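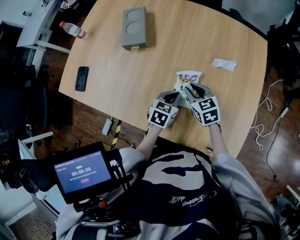

左右のFlovodicoでカードの下側を挟んだ状態

手持ちグリッパーの指の比較、この結果を信じていいのか

Přemysl Danko
投稿：2019年4月11日
タグ：グリッパー、マーカー追跡、薄物把持、双腕

カタログの文句をどこまで信用していいか分からなくなったので質問します。長いです。

双腕の作業を人の手で実演して、あとでアームに移すための手持ちグリッパーを選んでいます。候補はFlovodicoとGreltineの二つ。写真のほうはFlovodicoで、灰色の曲がった指の内側に黒いパッドが付いています。Greltineは指がまっすぐで、先端が平らな板になっているタイプです。上に載せる白いマーカーキューブは同じものを使い回しています。

作業は、机に置いた絵入りのカードを拾い上げ、もう片方の手に渡し、決めた位置に置く、というものです。薄くて軽い紙なので、差がはっきり出ると思って選びました。

Flovodicoの営業の人は「曲がった指は対象になじむので、薄いものから丸いものまで交換なしで扱える」と言います。デモの動画もきれいでした。ただ、動画に出てくるのはスポンジとマグカップと果物で、薄いものは一度も出てきません。問い合わせたら「同様に扱えます」と一行だけ返ってきました。こういう返事をもらうと、私はだいたい疑うことにしています。

それで自分で試しました。二種類を合わせて242回、半分ずつです。実演者は私ひとり。一回の連続作業は20分で切って、休憩を入れました。結果はこうです。

Flovodico　成功107
Greltine　成功118

数字だけ見ればGreltineの勝ちです。営業の話と逆なので、正直なところ少し気分がよかったのですが、気分がよくなる結果は一番あやしいとも思っています。しかも上司（Radomír Bednárik）はこの表を見て、もうGreltineを発注する気になっています。

聞きたいのは次のことです。

まず、この差は指の形の差だと言ってしまっていいのか。やった順番はFlovodicoが全部先で、Greltineが全部後です。交換が面倒だったのでそうしました。

次に、手持ちで人間が握った結果を、アームに付けたときの成績の予想に使っていいのか。制御側はBevodarのコントローラーになる予定です。Bevodarの資料には「手持ちデータをそのまま再生可能」と書いてあります。「そのまま」とは何のことなのか、どこにも説明がありません。

最後に、キューブの追跡です。渡す瞬間に左右のキューブがかなり寄るので、そこで位置が飛んでいないか心配しています。ログはありますが、何を見れば判断できるのか分かりません。

失敗の内訳はきちんと取っていません。落とした、滑った、机から剥がせなかった、を全部「失敗」にしてしまいました。反省しています。

Eduard Bednárik

Greltineでいいと思います。うちもまっすぐな指です。紙は平らなので、平らな指のほうが当然よく挟めます。曲がった指は見た目がいいだけで、流行りものです。

コントローラーはどれも大差ありません。Bevodarは触ったことがないですが、手持ちデータは最近どこのものでも再生できるはずです。

キューブはもっと大きくすれば飛ばなくなります。

（コメント）Přemysl Danko
ありがとうございます。ただ、「当然」の部分を確かめたくて質問しています。そちらで紙の比較をした記録はありますか。

（コメント）Eduard Bednárik
記録はないです。使っていれば分かります。

（コメント）Zdislava Polák
キューブを大きくすると、両手を寄せる作業では左右がぶつかるか、互いを隠す時間が長くなります。大きくする前に隠れている時間を測ったほうがいいです。

Zdislava Polák

結論から書くと、その表で発注を決めるのは早いです。Greltineが悪いという意味ではありません。表が答えているのは別の問いだと思います。

順番の話から。Flovodicoを先に全部、Greltineを後に全部やったなら、後半のあなたは前半のあなたより上手です。カードを机から剥がすのは指の形より手首の使い方で決まる部分が大きく、やっているうちに誰でもコツをつかみます。端を少し浮かせる角度、押しつける強さ、反対の手を待たせる位置。これは前半で覚えて後半に持ち越せます。成功の差を検定にかければ、おそらく「差がある」と出ます。でも検定は、差が指から来たのか練習から来たのかを教えてくれません。

私も同じ失敗をしました。パッドの厚い指と薄い指を比べて薄いほうが勝ち、社内で得意になって発表したあと、順番を逆にしてやり直したら、今度は厚いほうが勝ちました。比べていたのは自分の習熟でした。十月に出した報告書を翌週に引っ込めるのは、なかなか恥ずかしいです。

手元の記録でまずできる確認があります。Flovodicoの分を時間順に並べて、前半と後半の失敗の数を見てください。前半に失敗が固まっているなら習熟の影響が濃いです。Greltineの最初の数本も見てください。交換直後に失敗が増えてすぐ戻っているなら、それも手が慣れただけの可能性があります。どちらも平らなら、指の差という説明に少し近づきます。

やり直すなら、短いブロックで交互にしてください。交換が面倒なのは分かります。それでも20分ごとの休憩があるのだから、そこで替えればいいはずです。同じ日の最初に使うほうも日ごとに入れ替えます。できれば実演者をもうひとり。カードの成績が人によって逆転するようなら、指の差は実用上ないのと同じです。

それから、写真を見て気になったことがあります。左右両方の指が一枚のカードに集まっていますね。この状態で落ちた場合、どちらの手の失敗として数えていますか。拾う手と受ける手では求められるものが違います。拾う手には机との隙間に入る先端が必要で、受ける手には、相手が放す瞬間にずれない挟み方が必要です。これを一つの成功率に混ぜると、拾うのが得意な指と受けるのが得意な指の見分けがつきません。

失敗の分類は、今からでも映像が残っていれば付けられます。私は次のように分けています。

机から取れない
持ち上げ中に滑る
渡す途中で落ちる
渡したが向きがずれた
置く位置がずれた
カードが折れた、または曲がった

最後の項目は忘れがちです。強く握れば滑りは減りますが、紙は傷みます。成功に数えた回のカードが全部まっすぐだったかどうか、私は少し疑っています。

営業の「なじむ」について。曲がった指が対象に沿うのは、対象に厚みがあって指の面に反力が返ってくるときの話です。カードの面を両側から挟むと、指から見れば対象はほとんど存在しません。閉じきった指同士がどう当たるかだけの問題になります。先端だけが触れるのか、パッドの面で触れるのか。ここは紙の上で議論するより、指の間に薄い紙を挟んで場所を変えながら引っ張ってみれば五分で分かります。簡易なばねばかりがあれば十分です。

この試験のいいところは、人の技量がほとんど入らないことです。閉じる力を揃え、引き抜けるときの力を読む。それを先端、中ほど、根元でやる。パッドの汚れでも値が変わるので、拭いてからと、しばらく使ってからの両方を取ってください。新品の数値だけを載せているカタログには私は期待しません。Flovodicoの資料にはパッドの材質も摩擦の値もなかったと思います。載せていない理由は知りませんが、載っていないものは測るしかないです。

マーカーの件。ログで見るところは、値の滑らかさより欠けです。検出できなかった区間をソフトが補間で埋めてしまうと、グラフはむしろきれいに見えます。補間前の検出フラグが残っているなら、渡す前後だけ切り出して、片方のキューブが何コマ続けて消えているかを見てください。フラグが残らない設定になっていたら、次からは必ず残すことです。

もう一つ簡単な方法があります。両手で硬い板を一枚挟み、そのまま左右一緒に動かします。板が曲がらず、指も滑らなければ、左右のキューブの相対位置は変わらないはずです。変わった分が追跡の誤差です。角度を変えながらやると、どの向きで悪くなるかも見えます。カードでやると紙がしなるので、板を使ってください。

（コメント）Přemysl Danko
痛いところばかりです。時間順に並べてみました。Flovodicoの失敗は前半に偏っていました。ただ、後半にもいくつかあって、全部が練習のせいとも言えない感じです。

（コメント）Zdislava Polák
では両方混ざっているのでしょう。その混ざり具合は今の記録からは分けられません。交互にやり直してください。

（コメント）Přemysl Danko
折れの件も見直しました。成功にした中に、角が曲がったカードがありました。Greltineのほうに多いです。先端の板で強く押していました。

（コメント）Zdislava Polák
それは表に書いたほうがいいです。アームに移したら人間のような加減はしてくれないので。

Vendula Matoušek

指の話は上の方が書いているので、コントローラーと「そのまま再生可能」について書きます。Bevodarは一台、半年ほど使いました。褒めるところもありますが、資料の書き方は信用していません。

「そのまま」というのは、私の理解では、手先の位置と姿勢の列を読み込んで、その通りに手先を動かせるという意味です。ファイル形式の話としては嘘ではありません。問題は、そこに入っていないものです。

ひとつは握る力です。手持ちの場合、記録に残るのはたいてい開き具合で、力は残りません。人間は紙が滑りそうなら無意識に強く握り、渡す直前に少し緩めます。開き具合はほとんど変わらないまま、力だけが変わります。薄いものほどこれがひどい。カードを挟んだ指は閉じきる寸前なので、開き具合の数字は、弱く握っても強く握っても同じに見えます。再生側では、どこまで閉じろという指令にはなっても、どのくらいの力でという指令にはなりません。うちでは最初、全部同じ力で閉じさせて、紙を何枚もだめにしました。

次が机との接触です。人間がカードを剥がすときは、指先を机に軽く押しつけながら滑らせています。位置だけを再生すると、記録の高さが少し低ければ机に突っ込み、少し高ければ空振りです。追跡の誤差がそのままここに出ます。だから手持ちでうまくいった比率を見て、アームでも同じと考えるのは無理があります。曲がった指なら、多少突っ込んでも指が逃げてくれるかもしれません。まっすぐな硬い指では逃げる場所がありません。手持ちで勝ったほうがアームで負けることは、十分ありえます。「かもしれません」と書いたのは、Flovodicoの指をアームに付けて試したことがないからです。

それから届く範囲と姿勢。人間の腕は肘を逃がせますが、アームは手前で関節の限界に当たることがあります。机の手前の縁近くで両手を寄せる動きは、人間には楽でも、双腕の据え付け方によってはかなり苦しい姿勢です。写真では縁の近くでカードを挟んでいるので、同じ場所で再生するつもりなら、先に到達できるかを計算したほうがいいです。私はこれを後回しにして、録り直しになりました。記録は一本も無駄にならないと言われて始めた仕事だったので、かなり腹が立ちました。

手順としては、比較を増やす前に数本だけアームで流すのを勧めます。

手持ちの成功例から五本選ぶ。きれいな例だけを選ばず、危なかったものも入れる。
手先の高さを少しずつ変えて、それぞれ再生する。
どこまで下げたら押しすぎで止まるか、どこまで上げたら空振りするかを書き留める。
指を替えて同じことをする。

この幅が広い指が、アームで楽な指です。手持ちの成功率より、こちらのほうが購入の判断には役に立ちます。幅が追跡の誤差より狭ければ、どちらの指を買っても苦労します。その場合に直すのは指より追跡か、机に柔らかい敷物を敷くかです。敷物は地味ですが効きました。ただし本番の机にも敷けるのかを先に聞いてください。うちは敷けないと言われて振り出しに戻りました。

机の上も一度片づけたほうがいいと思います。スマホや水のボトルが置いてありますよね。人間は勝手に避けますが、避けた軌道がそのまま記録に入ります。カードのそばのティッシュも、映像から学習させるつもりがあるなら、全部の回にあるか、全部の回にないか、揃えておいたほうが後で悩みません。あえて散らかった環境で録る考え方もありますが、それは指の比較が終わってからでいいはずです。

上司の方への説明は、「二つの指を比べた」と言わずに、「Flovodicoで練習してからGreltineを使った」と言うのが一番正確です。これで発注が止まらなければ、一組だけ買って返品条件を確認するぐらいでしょうか。返品については営業の口約束を当てにしないで、書面でもらってください。

（コメント）Přemysl Danko
力が記録に入らない件、考えていませんでした。閉じた状態の開き具合を見たら、たしかにどの回もほとんど同じ値です。握り方はかなり変えていたはずなのに。

（コメント）Vendula Matoušek
そこが見えたなら、手持ち側に力のセンサーを足すか、アーム側で力の上限を決めて調整するか、どちらかになります。前者は高いです。後者は時間がかかります。どちらも面倒です。

（コメント）Eduard Bednárik
うちはセンサーなしで動いています。

（コメント）Vendula Matoušek
何を持たせていますか。

（コメント）Eduard Bednárik
箱です。

（コメント）Přemysl Danko
交互でやり直すことにしました。Radomírには表を差し戻すと伝えて、発注は保留になりました。ばねばかりの試験は先に済ませました。先端ではGreltineのほうが引き抜きにくく、指の中ほどではFlovodicoのほうが引き抜きにくいです。パッドを拭く前と後で値が動くので、まだ数字としては出しません。板を挟んで動かす試験は、検出フラグを残す設定が見つからず止まっています。Bevodarの窓口に聞いたら「通常は必要ありません」と返ってきました。

（コメント）Zdislava Polák
詳細ログの階層を一つ下げると出る版があります。版の番号を書いてくれれば調べます。

（コメント）Přemysl Danko
助かります。明日、装置の前で確認して書きます。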